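Kendulby Fixtures and Displays: Minutes of the Shelf Arrangement Working Meeting

Thursday, April 2, 2026, Room 2
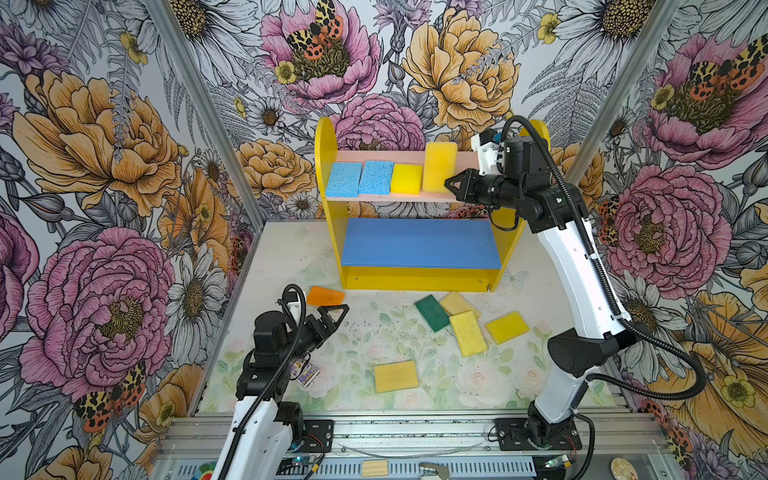 The meeting opened at 10 a.m. Minutes of the previous meeting were approved with one correction: under item 4, "lower board" now reads "upper board."

1. Shelf unit

1.1 The small yellow unit with the rounded side panels stays in use as the standard unit. The alternative from Clevon was reviewed on paper only. It has three boards, and the spacing between them is too tight for a sponge standing upright. No order will be placed.

1.2 The upper board remains pale pink and the lower board blue. A request to change both boards to white was discussed and turned down. The pink gives good contrast with the blue and the yellow sponges. Contrast between the blue sponges and the blue lower board has not been checked. Action: display group to check and report.

1.3 The unit is to stand in the middle of the floor area. Its position will be marked with two strips of low-tack tape. The tape is not to be applied to the wallpaper.

2. Sponges

2.1 Order of items on the upper board, left to right: blue, blue, bright yellow, pale yellow. All stand upright. The two blue sponges go side by side. The pale yellow sponge is the tallest and takes the right end, with a gap between it and its neighbor.

2.2 The width of the gap was not agreed. Proposals were 10 mm and 2 finger widths. The second was rejected as not repeatable. The first will be tried until the next meeting.

2.3 Sponges on the floor in front of the unit count as unplaced stock. The lower board is kept empty until the upper board has been signed off. After that, the floor sponges are placed on the lower board or returned to the bin. The sheet used last month did not say which, and two people filled it in differently. The sheet will be reworded.

2.4 Stock stands at 80 sponges. Ten are set aside with torn corners, leaving 70 fit for use. The torn ones may be used for cleaning the boards. Next delivery from Pelupessy is expected in October. No interim order is needed.

3. Walls and background

3.1 The floral wallpaper stays up on all three walls. One member asked for a plain background on the grounds that the large peonies and the spotted orange-and-black insects draw the eye away from the shelf. The meeting noted the point and took no action.

3.2 Wallpaper is to be wiped with a dry cloth only. Seams along the aluminum corner posts are to be looked at monthly and any lifting edge entered in the log.

3.3 The Bredent sample book is due back to the supplier. Pages with the gray fern pattern should be copied first.

4. Floor

4.1 Sweeping is moved to the end of the day. Loose sponges are picked up before sweeping and go back in the bin dry.

5. Any other business

5.1 The label on the sponge bin is unreadable and will be replaced.

5.2 Room 2 is booked for the next meeting. Copies of the reworded sheet should be sent out with the agenda.

Meeting closed at 10:55 a.m.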